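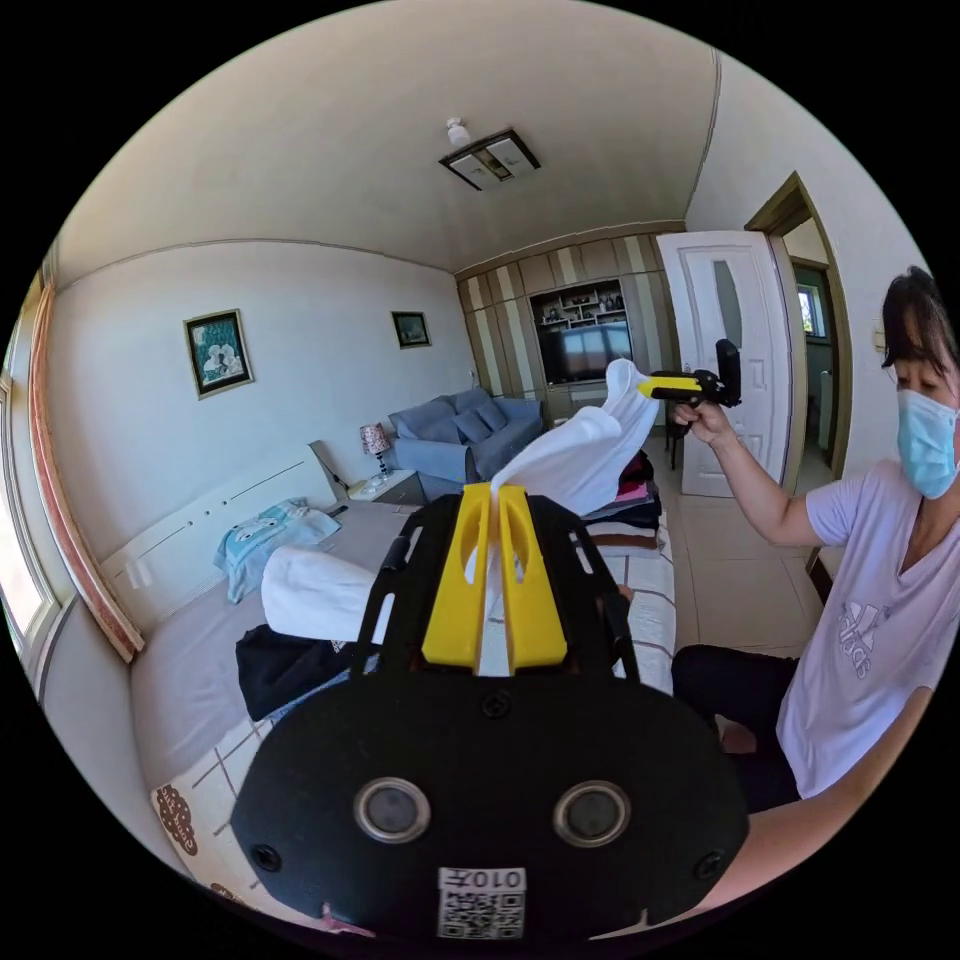 Nest Griffiths objected at the interim review that a trainee who posts invoices all day learns the software and very little accounting. Her point changed the scope of this project. The first plan measured only how fast new staff at Kenar, a small bookkeeping firm, could clear supplier invoices in Etirier, the ledger package used there. The revised plan also tests whether they can explain an entry without the screen in front of them.

2. Method

The sample was 3690 invoices posted by trainees between July and the end of the year. Of these, 600 were drawn at random and checked by hand against the purchase orders. An entry passed if the account code, tax treatment and period were all correct. Trainees were then asked to justify a selection of their own entries aloud — no notes allowed.

3. Results

535 of the 600 entries passed. Most failures were period errors: costs booked when the invoice arrived, with no accrual in the month of supply. In the spoken test, trainees gave the right code but often cited the package default as the reason for it.

4. Limits

Iestyn Parri marked all the spoken answers, so there is no second marker to compare. Invoices from the Blackburn office were left out because they use a different chart of accounts.

Last updated: 9th April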